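Vodcombe Raceway Lap and Entry Records
README

Overview

This dataset holds lap times, entry lists and race results from motocross and kart meetings held at Vodcombe Raceway. It was compiled by the Skokau Motorsport Archive from timing sheets supplied by the clubs that use the circuit. The current release, dated November 28, 2022, replaces the June release in full. Users who still hold the June files should delete them, as rider identifiers have been reassigned.

Contents

The release contains 3,500 lap records from 835 race entries. Records are supplied in 5 comma-separated files:

meetings.csv: one row per meeting, with the club, circuit layout and surface condition
entries.csv: one row per entry, with class, machine capacity and rider identifier
laps.csv: one row per completed lap
results.csv: finishing order, penalties and retirements
layouts.csv: length and direction of each circuit layout

All files are encoded in UTF-8. Lap times are given in seconds to three decimal places. Empty fields indicate that the value was missing from the original sheet. A zero is always a recorded value.

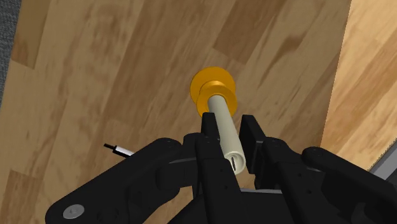
Sources and Transcription

Meetings timed by transponder were exported directly from the Prumard timing system. Earlier meetings were timed by hand, and their sheets were transcribed by 2 readers working separately. Where the readers disagreed, the sheet was examined again by Natalie Gosling, who maintains the transcription log. Entries that remained illegible are marked U in the status column of laps.csv and should be left out of any calculation of averages.

Hand-timed laps were taken from the start line marshal's position. After the pit lane was moved, the start line moved with it, and the first lap of each race is therefore shorter under the Laryea layout than under the original one. The column first_lap_offset in layouts.csv gives the difference in meters.

Rider Privacy

Names, license numbers and dates of birth have been removed. Each rider is represented by an identifier that remains the same across meetings within this release. Junior classes are reported by age band only. Users must not attempt to identify riders by matching these records with published results or club newsletters.

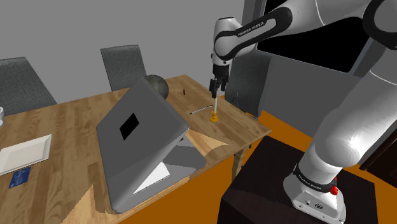
Laptop and pen on a wooden table.

Known Limitations

Surface condition was recorded by the clerk of the course in free text and has been reduced to four categories: dry, damp, wet and mixed. The original wording is not included. Sidecar entries list the driver only. Red-flagged races appear as separate races when they were restarted, and the restart column links each part to the first.

Terms of Use

The files may be used for research, teaching and club administration. Commercial use requires written permission from the archive. Published work should credit the Skokau Motorsport Archive and state the release date.

Contact

Corrections should be addressed to Trevor Penner, Records Office, Skokau Motorsport Archive. Please quote the meeting identifier and, where possible, enclose a copy of the relevant timing sheet.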